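Language Is Not a Substitute for a Stopping Rule

The manipulation group at Harklow has spent much of the past year on planners that accept written instructions. An operator types "push the green star toward the yellow heart," and the software turns the sentence into motion. The results are encouraging. It is our view, however, that the field now reports the wrong number.

Most published work gives a success rate over a fixed set of commands. Our own set holds 200. A run counts as a success if the named block ends within tolerance of its goal, and the record says little about what the controller did to every other block on the way there.

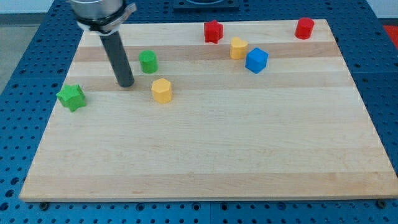
Dirceu Moura, who maintains our planning code, reviewed 3,000 logged pushes this spring. In 126 of them the target was reached and a second block was moved far enough to spoil the next instruction. Every one had been scored as a success. Zineb Bouazza has since added a disturbance term to the evaluation script - a small change, and one that lowered our headline figure.

We believe that figure should be published anyway. A policy that cannot say when to stop, or when a path is too crowded to attempt, is not ready for shared use, however well it reads a sentence. The Clularex planner we tested in October could decline a command, and it was marked down for doing so under our old rules.

Harklow will report both measures from now on. We ask other groups that share tabletop benchmarks to release their full logs, including the pushes that were abandoned.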